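From: Fredy Ticona
To: sorter-toys list
Subject: Re: Re: shape block, peg fit

McKinnon wrote:
> The tall pegs catch on the rim if they go in tilted. Is that the
> hole size or the peg? Mine is the green block with the star and
> the arch.

Probably the rim. I'd leave the pegs alone and work on the edges of the holes first. Wrap 500 grit around a dowel, give each round opening 5 light turns, then wipe out the dust and try the peg again. Don't touch the star – its points round off quickly and you can't put them back.

If a peg still binds, measure it at both ends before you sand any more. I had 2 from Hikier that were thicker at one end.

On the blue rod, the lower end is rounded, so start it upright over the hole and let it centre itself.

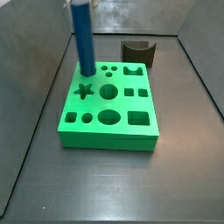 The arch I would leave until last.

Fredy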